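Interior Finishes I
Unit 4: Light on Plain Walls
Instructor: Kirsten Hafstein

Read the Medrano chapter before class and bring your sketch from Unit 3.

A white wall is seldom one color. Paint reflects whatever light reaches it, so the same coat can look bright beside a window and gray in a corner. Clients often blame the paint. Check the light first.

Terms for this unit

Sheen: how much a dry surface shines. Flat paint scatters light and hides small flaws. Gloss shows them.

Raking light: light that strikes a wall at a low angle. It brings out seams, roller marks and bad patches.

Falloff: the gradual loss of brightness as you move away from the source.

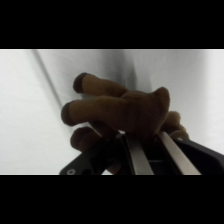 Soft shadows come from large sources, such as a north window or a shaded lamp. Small bare bulbs give shadows with hard edges. When a room has both, judge the wall with each one on by itself, then with the two together.

The Barrera house had 8 rooms painted in the same off-white. The owner asked for two of them to be redone in a warmer shade. Isauro Cárdenas changed the bulbs in those rooms, and the repaint was dropped. His notes are in the course folder.

Sample boards

Paint a board with two coats and let it dry overnight. Leave a bare border so the old wall color does not touch the new one. View it upright, in the morning and again after dark. A board lying flat on a table catches ceiling light and will look paler than the wall.

Homework

Pick one wall at home. Record its appearance at three times of day, with the light source noted each time. One page, 20 points. Hand it in to Nicanor Montes at the start of the next class.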